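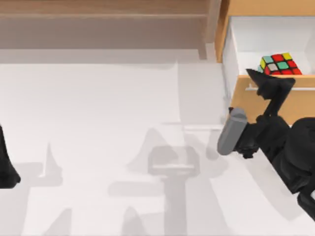

The Robots in My Packing Room

Hi! I'm Josefien Boersma, and I work at Umley, a place that sends toys and puzzles to people who ordered them. My job used to be opening drawers. All day long! Open a drawer, take out a puzzle cube, shut the drawer, walk to the packing bench, walk back. My feet knew every inch of that floor.

Now robot arms do a lot of the drawer work, and kids who come to visit always ask me the same things, so I'm going to write the answers down.

How does a robot learn to open a drawer?

It practices inside a computer first. The picture at the top was made by a computer, a bit like a video game. There's a pretend cabinet, a pretend drawer with a puzzle cube in it, and a pretend black robot arm with one finger hooked over the front of the drawer. If a pretend robot yanks too hard, no one has to sweep anything up. My coworker Haziq Gunawan runs the practice program, and he lets it try again and again while he eats his sandwich.

Why is a drawer hard? You open drawers without thinking!

You do, and so do I. But think about everything your hand knows. It knows where the edge is. It feels when the drawer sticks and gives it a little wiggle. A robot has to work all of that out — where to put its finger, which way to pull, when to stop. Our first robot at Umley pulled drawers so slowly that I could tie both my shoes before it was done.

Did the robots take your job?

This is the big one, and it's a fair question. When our boss, Veerle Van Beek, told us in May that robots were coming, I was worried. So was my friend Jozef Van den Broek, who had been packing boxes for 9 years. We had a long meeting and people asked some pretty grumpy questions (I asked 2 of them).

I still have a job, but it's a different one. I spent six weeks learning how to look after the arms. I start them up in the morning, I check their fingers for worn spots, and I help when one gets stuck. Jozef moved over to repairs, where he fixes toys that come back broken. He likes it, mostly. He misses the walking!

It isn't like that everywhere, though. Some places need fewer people once the robots come, and that can be really hard on a family. If you know somebody that happened to, it's okay to feel cross about it.

What's better now, and what's worse?

My knees are much happier. The bottom drawers used to be awful. But the room is quieter, and I don't chat with people as much as I did, so we all eat lunch together now. And when a robot stops, everybody behind it has to wait, and then they all look at me.

Something to try at home

Ask a grown-up for a drawer with nothing breakable in it. Now open it using just one finger, with your eyes shut. Slow down when you think it's nearly open. Tricky, right? Try telling a friend how to do it using only words like "left," "up," and "pull." That gets silly fast, and it's pretty close to what Haziq does all day.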